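Home | Reviews | Kits | Clubs | Forum

Nusik hand-held gripper kit: a term with the after-school club

14 comments | 26 shares

I was against buying this. Our robotics club has a small budget and a cupboard full of things that looked good in a catalogue, and the Nusik set costs more than the Rirnine arm we already had. The club voted for it anyway, so we ended up with 2 sets and I ended up writing the review.

The idea is simple enough. Students hold the gripper, pick things up and put them down, and the recordings are used to teach the arm the same job. Nusik's leaflet says you need "a handful" of goes. Our sorting project, packing small goods for the Geddes Cup, took 800 before the arm did anything I would call sorting. Perhaps we were doing it badly, but the leaflet might have mentioned the possibility.

Build quality is mixed. The fingers are stiff and have survived being dropped by twelve-year-olds. The screws are another matter. Four worked loose in the first month, and the spares bag holds two. The printed instructions skip the finger alignment completely, so allow an evening for that. 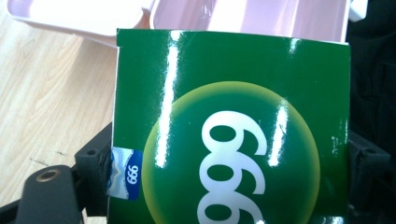

Gripping a glossy green 999 carton, with the pink container behind.

Boxes are what it does best. Flat sides, decent corners, and most of the group could get a clean hold within a session. Shiny packaging was harder going once we got to training, and our results got worse whenever the lights were on over the bench. Support told us to "vary the lighting", then stopped answering. Soft bags were hopeless and we dropped them from the project in March.

The software is slow to start and logs you out if you leave it for 4 minutes – try that with a room of 26 children waiting for a turn.

I'll admit the students liked it far more than I did. They argued about how to hold it and kept a proper log, a thing I never managed to get out of them with the Varetti wheels. Whether that is worth the price I'm still not sure. If your club already has an arm, borrow a set first and try it on your own objects.

Score: 3 out of 5

Previous review | Next review | Back to Kits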